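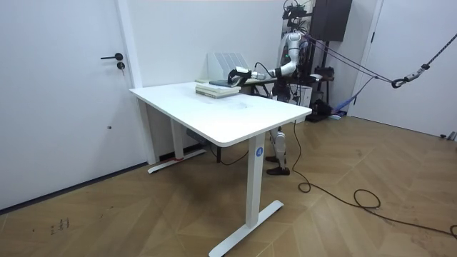

3.2 Furniture and floor loading

Figure 2. Sit-stand desk with two T-shaped legs on the herringbone wood floor of a test room.

The desks used in the study rest on two long flat feet, one under each end of the top. This shape matters for the acoustic results in Section 4. A desk on four point feet passes impact energy into the floor at four small areas, and the position of each area relative to the joists can be measured with little error. A flat foot spreads the same energy along a line. On a herringbone floor that line crosses several blocks at an angle, and small differences in block height decide which of them carry the load. We therefore treated the contact between foot and floor as an unknown and measured it for each desk before the sound tests began.

The building went up in 1957 as offices for the Gimberg company and was divided into smaller rooms at a later date that the surviving plans do not record. The floor is the original one. Blocks are laid in bitumen over softwood boards, and the boards are nailed to joists that run parallel to the corridor. Repairs were made in several rooms with a modern adhesive. We left the repaired rooms out of the main comparison, as the adhesive is stiffer than bitumen and changes the response above the speech range.

Contact was measured with pressure film placed under each foot for 15 minutes with the desk at its lowest setting. The film was then scanned and the marked area expressed as a share of the full foot area. Desks with leveling screws were set level first, with the screws turned in as far as the floor allowed. Where the film showed contact at the ends of the foot only, the desk was moved along the joist line by one block width and the test was repeated. If the second film showed the same pattern, the result was kept and the desk was recorded as end-bearing.

3.3 Impact source and receiving positions

Typing and object placement were both represented by a light drop hammer, supplied by Bradness and fitted with a felt tip. The standard tapping machine used for floor tests was rejected at an early stage. It is far too heavy for a desktop, and the top itself began to ring under it - an effect that hid the path through the legs. The light hammer gave lower levels in the room below but kept the ranking of the desks steady from one run to the next.

Each desk was struck at the center of the top and again directly above one leg. Sound levels in the room below were taken at fixed microphone positions and averaged on an energy basis. Background noise was recorded before and after every run. Runs in which the two background readings differed by more than 2 dB were discarded and repeated, usually in the evening, when the ventilation plant was off.

Desk height was treated as a separate variable. Raising the top lengthens the legs and lowers the natural frequency of side-to-side movement, and earlier work by Joo on laboratory benches suggested that this could reduce the energy passed to the floor. The benches in that work were bolted down, however, and the result cannot be carried over to freestanding desks without a further test. We measured each desk at its lowest and highest settings and at no setting between them.

3.4 Resilient pads

A second series repeated the full procedure with Flalilis pads under the feet. The pads were cut to the width of the foot and placed at both ends, leaving the middle unsupported. This follows the usual practice of installers and is not the best layout on acoustic grounds. A continuous strip would give a lower stiffness per unit length but tends to creep out sideways when the desk is moved.

Pads were left under load overnight before any reading was taken. Si-woo Han carried out the pad series and Sang-wook Oh the bare-foot series, and each repeated part of the other's work as a check on handling. The differences between operators were smaller than those between repeated runs by the same operator, so the two sets were pooled. Values for end-bearing desks are marked separately in the tables, as the pads removed most of the difference between these desks and the rest.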